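Grodalen Step Notes - data card

Transcriptions and step notations for village ring dances and couple dances. Version 2, Jan 16, 2023. Maintained by Nélida Pereyra, corrections to Brenda Ellwood.

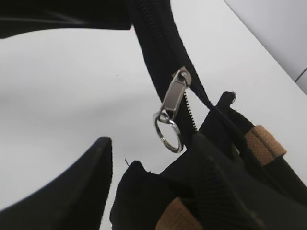 What's in it. Written notations, tune references, verse texts where a dance is sung. Each dance gets one text file plus a line in index.csv. No audio in this release, see further down.

Size: 2,000 entries in the index, about 200 of them with full notation start to finish. The rest are partial - opening figure and a tune name in a lot of cases, sometimes only the tune name and who remembered it.

Sources

Pearce notebooks. Handwritten, pencil mostly, two different hands. The second hand uses its own signs for turns and we have kept them, key is in signs_b.txt.
Vunar dance club programmes. Printed. Good for order of dances in an evening, bad for steps.
Interviews by Nélida, done in kitchens and halls, typed up by Brenda. Speakers are given by initials unless they asked for the full name.

Columns in index.csv

id - number, never reused
title - as the source spells it
alt_title - other spellings, split by semicolon
form - ring, chain, couple, longways, solo, unknown
metre - 2/4, 3/4, mixed, or blank
source - P, V or I
complete - y / n / part
notes - free text, messy

Titles are not normalised. The same dance can turn up under four spellings and we only merged them where the figures match. If you want to count distinct dances don't use title, use group_id in groups.csv. Even then be careful with the chain dances, the grouping there is mostly Brenda's judgement and she's still changing it.

Left and right. Pearce writes from the dancer's side, the Vunar programmes write from the hall. We converted Vunar to dancer's side in version 2. Version 1 was NOT converted so please don't mix the two.

Sung dances. Verses go in the verses folder, same id. Dialect kept, no translation yet. A few lines are rude, left as they are.

Known problems

- 11 entries have the wrong metre, listed in errata.txt, will be fixed next time
- "unknown" under form sometimes means nobody asked and sometimes means the source is unclear. Should of been two values
- dates on the interviews are the typing date, not the day of the interveiw
- funeral dances are under-represented. People didn't want to talk about them, fair enough
- the men's solo dances come nearly all from one valley so don't draw a map from them

Not included. Stage versions made for the Sturisier festival. They borrow the village figures but the order is changed for an audience and the arms are much higher. Separate set, maybe later. Audio also left out, still asking families for permission, we started in December and it's slow.

Use. Free for teaching, dancing and study. Ask first if you're printing the verses. Credit as Grodalen Step Notes plus the version number. If you teach a dance from the interviews please say which village it came from, the speakers did ask for that.

Corrections. Send the id and what's wrong, one dance per message if you can. Spelling of village names especially welcome. If your gran danced it differently send that too, it goes in as its own entry and doesn't overwrite the old one.

Changes since version 1: Vunar left/right converted, groups.csv added, duplicate ids removed from the ring dances, signs_b.txt redone from the notebooks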